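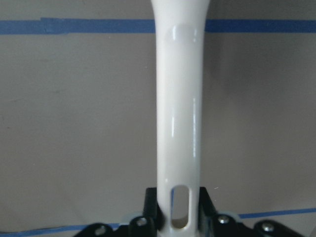 Does automated part handling reduce the number of people employed at a finishing plant?

At Ovholm, the number of employees stayed at 74 after robots took over most of the handling of parts, although the jobs those employees do changed a good deal.

Automation at Ovholm

Ovholm is a contract finishing plant in the town of Lerkus. It sands, paints and polishes tubular parts for makers of lamps, bathroom fittings and furniture. The plant began using robot arms for loading, turning and inspecting parts under a program called Pullel. The arms and their two-finger grippers were installed by the integrator Dizon, which also trained the first group of operators.

Background

Before Pullel, all parts at Ovholm were moved by hand. A worker called a racker took each tube from a tray, wiped it, and hung it on a rack that went into the paint booth. Another worker took the finished tubes off the rack, turned them under a lamp to look for runs and dust, and set them upright in packing trays. A racker handled 400 parts in a normal shift. Fresh gloss finishes mark easily, and most rejected parts at the plant came back with fingerprints, glove lint or small dents from contact with the rack.

Racking was also the job with the highest turnover. New employees were placed there first, and many asked to be moved after the first summer, when the unloading area beside the oven gets hottest. Wrist and shoulder complaints were common enough that the plant rotated people out of unloading every two hours.

Handling and inspection

In the present layout, a robot arm picks up a part near one end and holds it upright. It then rotates the part in front of a plain panel and sets it down in a tray or passes it to the next station. A small camera near the gripper watches the part throughout. Tubes with slots or other openings are gripped clear of the opening where possible. A thin wall next to a cutout can flex under pressure, and early test runs left hairline cracks in the finish at those places.

Glossy white parts proved to be the hardest to inspect. Reflections from overhead lamps can look like scratches to the inspection software, and a true run in the paint can be lost inside a bright streak. The plant changed the lamps at the inspection stations twice and then put the last decision back in human hands. The software sorts parts into pass and hold, and a finisher looks at every held part. On most shifts, the larger share of held parts turn out to be good.

Gripping force is set separately for each part number. The values are kept in a shared table that operators may edit, with the old value left in a second column. Fingers are swapped when a different diameter is run, and the pads are cleaned at the start of every shift and again after lunch.

Changes in jobs

The racker job no longer exists under that name. Its former holders were offered one of two new positions, cell operator or finisher. Cell operators look after two or three arms at a time. They fill the infeed trays, clear dropped parts, change fingers and teach new pick points when a customer sends a new shape. Finishers do touch-up work and the second look at held parts. A small number of people chose to move to shipping, and two left the company.

Pay for cell operators was set one grade above racking. Finishers stayed on the old grade for the first year, which caused a dispute. Finishers argued that judging held parts took more experience than watching an arm, and that the longest-serving employees had mostly ended up on the lower grade. The two positions were later put on the same grade, with back pay from August.

Birsen Duman, a former racker who became a cell operator and later a trainer, has described the new work as easier on the arms and harder on the attention. In a talk to other plants in the region she said that she used to go home with sore hands, and that now she goes home with a list of stops she could not explain. She also noted that the teaching screens were written for engineers, and that operators made their own one-page guides within the first month. Those guides are still in use and have replaced the Dizon manual for daily tasks.

Noise and conversation changed too. Rackers had worked side by side along a line, while cell operators stand farther apart, with guarding between them. Several employees asked for a shared break at a fixed time, and the plant now stops all cells for the 10 a.m. break instead of covering them one by one.

Training

An operator trains for three weeks. The first week is spent on safe entry, lockout and restarting after a stop. The second covers finger changes and force settings. During the third, trainees teach a part from scratch and run a test batch of 300 pieces under supervision. Scrap parts are used for the first attempts.

Finishers receive shorter training, much of it at the inspection lamp. A set of sample tubes with known defects is kept for this purpose, and it is checked and replaced as the samples become scuffed from use.

Problems and criticism

Dennis Oakley, a shift lead, objected early on to the way output was reported. Under the first version of Pullel, a stop of any kind was charged to the operator on duty, including stops caused by bent parts from the customer. Some operators responded by pulling doubtful parts out of the infeed trays by hand, and this hid the problem from the people who bought the parts. Stops are now logged by cause, and the operator's name is left off the daily sheet.

Short runs remain a weak point. Teaching a new shape takes most of a morning, and orders under 300 pieces are still racked by hand on a line kept at the back of the building. Employees who know manual racking are scheduled there in turn. Newer employees, who came in as cell operators, have had little practice at it, and the plant has had to add a day of manual racking to their first month.

Camera recordings from the cells were another subject of complaint. The wrist cameras sometimes catch hands and sleeves when an operator reaches in to clear a part. Under the current rule, recordings may be used to study parts and faults and may not be used in reviews of employees. They are deleted after 30 days unless a customer claim is open.

See also

Industrial robot
Job rotation
Machine tending
Paint defects
Robot end effector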